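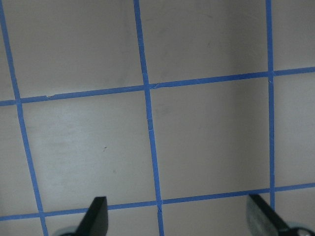
Workbench and Layout Surface Inspection - Form B, Monthly
Site: Hasport, packing and assembly room
Inspection date: Apr 30, 2021
Completed by: shift safety rep, Cokard contract

Mark each item OK, ACTION or N/A. Comments are required for every ACTION. Tape items apply to any bench where positions are marked out in coloured masking tape.

Section 1 - Surface

1.1 Surface flat, no lifting edges or swelling
OK. Checked with a straight edge along the length and across both ends.

1.2 Surface free of cuts, gouges and exposed core
OK. Finish is a bit uneven to the touch but sound. No splinters.

1.3 Surface clean, no oil, adhesive or dust
ACTION. Old adhesive residue at the rear corner, left from the previous layout. Remove with citrus cleaner and a plastic scraper. Do not use metal blades on this finish.

1.4 Surface non-reflective under working light
OK. Matte pale grey, no glare at standing height.

Section 2 - Marking tape

2.1 Tape colour contrasts with surface
OK. Blue on grey is easy to read, including for staff with red-green colour vision deficiency.

2.2 Tape fully adhered, no curled ends
ACTION. One end lifting at the front edge, where sleeves catch it. Press down or replace. Where a strip runs to the front of the bench, wrap it under by 40 mm.

2.3 Tape runs straight and crossings lie flat
OK with comment. The strips are not square to one another. Acceptable for locating trays by eye. If the grid is ever used for measuring, it must be set out again from a datum edge.

2.4 No more than 2 layers of tape at any crossing
OK. Confirm again after any repair. New tape must not go down over old.

2.5 Tape age within limit
ACTION. No date written on the bench card, so age cannot be confirmed. Masking tape left down too long tears on removal and leaves glue behind (see 1.3). Replace all strips and date the card.

Section 3 - Lighting

3.1 Light level at surface 400 lux or better
OK. Lowest reading 44 lux over the minimum, taken at the right-hand end.

3.2 Lighting even across working area
ACTION. Left side is paler and cooler, right side warmer and darker, with a soft band of shadow running front to back on the right. Tape is still legible in the shadow. Colour matching should not be done at that end. Check that both tubes in the fitting are the same type and reposition the fitting if the shadow remains.

Section 4 - Frame and access

4.1 Legs level, locking feet engaged
OK.

4.2 Bench does not rock under hand load
OK. Slight movement at the rear left foot, within tolerance. Monitor.

4.3 Floor clear on all working sides
OK at time of inspection. A pallet was in the aisle on arrival and was moved before the check began.

4.4 Cables secured, none crossing the walkway
OK.

4.5 Bench identification label legible
ACTION. Gridari label worn, serial number unreadable. Replacement label to be ordered through El Ouafi with the next consumables order.

Follow-up

Items 1.3, 2.2 and 2.5 to be closed together when the tape is replaced. Item 3.2 referred to maintenance. Item 4.5 stays open until the label arrives. Bench may remain in use for tray layout in the meantime.

File one copy with the bench card and one with the site register.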